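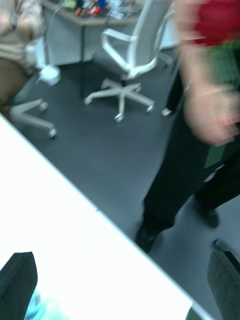

White table, office chair and dark grey floor at Rolivmont

Frequently asked questions about our workrooms

How do I book a table at Rolivmont?
You can book by the half day or the full day, either through the booking page or by ringing the front desk, and we're always happy to talk it through if you aren't sure how much room you'll want. The shortest booking is 2 hours, and most people find that goes by faster than they expected!

Can I choose which table I get?
We do our best. The Tomau room gets the morning light and the Borura room is the quieter one, so do tell us when you book if you have a favourite.

Why are the tables white?
Several of our regulars sort fabric samples and small parts, and they asked for a plain, pale top so that little things show up well. Please put a mat down before using glue, ink or a craft knife, as marks on white are dreadfully hard to shift. A soft cloth and a drop of washing-up liquid will deal with most everyday smudges.

Are the chairs comfortable for a whole day?
We like to think so. The white office chairs have a high back and armrests, and they run on casters, so you can roll from one end of your table to the other without getting up. If you'd prefer a stool or a chair without wheels, let us know by Tuesday for the week ahead and we'll have one put by.

Will the casters mark the floor?
They shouldn't, but grit caught in the wheels can scratch, so we brush them out every now and then. The dark floor does show dust (and crumbs, I'm afraid), and there's a broom in the Fukuda room that anyone is welcome to borrow.

Do people walk through while I'm working?
Yes, now and again, as the rooms are shared and there's a way through beside the tables. Please push your chair in when you leave it and keep bags and leads off the floor, so that everyone can get by easily.

When are you open?
From 8 in the morning on weekdays. We ask for tables to be cleared 4 days before the February deep clean, and we'll send you a reminder nearer the time.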